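News > Company > Press Releases

Juler opens its neighborhood repair counter this July

I'm Nayeli Sánchez, and I've been fixing other people's lamps, fans and zippers at my kitchen table for longer than my family would like. So you can imagine how happy I am to announce that Juler is opening a proper walk-in repair counter this July, right next to the Petero bakery (yes, you can bring a bun in, just keep the crumbs away from the sewing machines!).

We'll take small appliances, clothes, bags, bikes and most things with a plug. Looking it over and giving you a price is free. If you like the price, we go ahead, and if you don't, you take your toaster home and we're still friends. Most small jobs will be ready in 4 working days, and we'll text you when yours is.

I'm not doing this alone. Samran Nilsuwan is running the electrical bench and Tomoyo Tanabe has charge of everything made of cloth or leather. Tomoyo once rebuilt my favorite backpack with a strap from a completely different backpack, and I still use it every day.

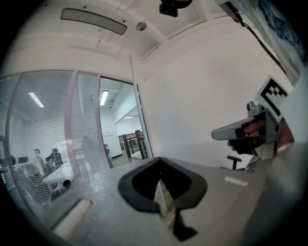 What's on the shelves

We spent the spring collecting spare parts, and I got a little carried away. There are 64 drawers of them now, sorted and labeled, plus 300 donated zippers that Tomoyo is still putting in order by length. Anyone can come in and buy a part without booking a repair. Knobs and buttons start at 50 cents.

Learn to do it yourself

We're also starting evening classes at 6:30 p.m., with lamp rewiring first and then hemming, flat tires and a session on sharpening kitchen knives. Tools are included. Reece Bainbridge is teaching the bike ones and has promised to go slowly for those of us who always put the chain on wrong.

Class sign-up sheets will be at the counter from opening day, and reporters are welcome to drop by and try a class. Please ask for me or for Surachet Rattanakul, who handles our bookings and knows the calendar much better than I do.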